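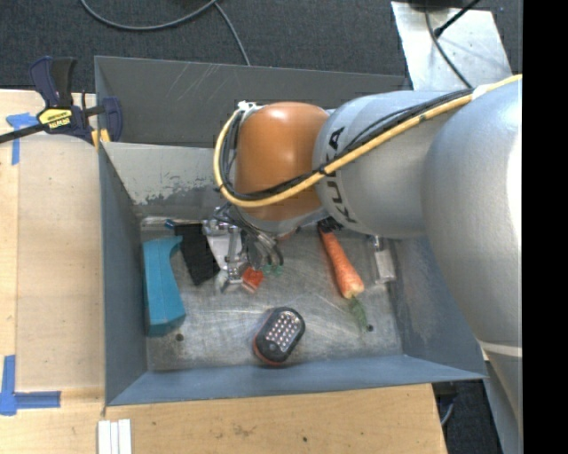

Storage decisions are made before anyone writes a label. This week's unit is on sorting and storing mixed goods in a small stockroom, and it follows Chapter 4 of the course reader. A mixed bin is any container holding items of more than one kind, like the gray metal one with its assortment of objects. Most stockrooms have several. They fill up with returns, samples, spare parts and things that came in without paperwork. A mixed bin is fine as a short stop. It becomes a problem when it is used as a home for stock, and the rest of these notes deal with how to empty one and keep it from filling again.

## Terms

**Location:** a place with its own code. A shelf can be one location or many, depending on how it is divided.

**Fixed location:** one item always lives in one place. Easy to learn, wasteful of space when stock runs low.

**Open location:** any item can go in any free place, and the record says where it went. Saves space, but the record has to be right every time.

**Holding location:** a place for items waiting on a decision. It needs a code like any other.

## The Stanciu stockroom

The case for this unit is Stanciu, a hardware supplier in Trirnindale. It carried 400 item codes on fixed locations and kept its returns in mixed bins by the back door. Lucian Preda ran the stockroom and did the first full count in May.

The count found 42 codes with stock in two or more places. In most of those cases the second place was a returns bin. The computer record showed the stock as available, the picker went to the shelf, and the shelf was empty. The order was then marked short and a new purchase was made.

Stanciu's first answer was to buy more shelving. It didn't help. Returns still went to the bins at the end of the day, and the new shelves filled with slow items that should have been cleared.

The second answer was a change in the routine:

- Returns were checked at the counter while the customer was still there.
- Sealed items in good condition went back to their shelf before closing.
- Everything else went to a holding location with a tag showing the item code and the return slip number.
- The holding location was cleared every 2 working days.

Preda kept the fixed locations for fast items and moved the slow ones to open locations. He used Zoner, a simple zone sheet, to decide which was which. You will get a blank copy in class.

## Sorting a mixed bin

Work on a clear table next to the bin, with enough room for groups.

1. Take out anything sharp, leaking or damaged first and set it apart.
2. Group by item code where there is one. Leave unmarked items for later.
3. Check each group against the record. Write down the difference before you move anything.
4. Put away the groups that have a location.
5. Deal with the unmarked items last. Look for a maker's mark or part number, then ask the buyer.

Don't sort by size or color at step 2. It looks tidy, but every piece has to be handled again to find its code.

Items that can't be identified after a second check go on the write-off list. The list is signed by the stockroom lead and by someone from accounts.

## Reading and homework

Read the Sarkex case in the reader, pages 42 to the end of the chapter. Sarkex used open locations for everything, including its fast items. Note where the record and the shelf went apart and who could have caught it.

Then write one page on this question: should a returned item be shown as available before it is back on the shelf? Use either case. Catinca Coman will collect the pages at the start of the next class, and late ones go in the tray outside her office.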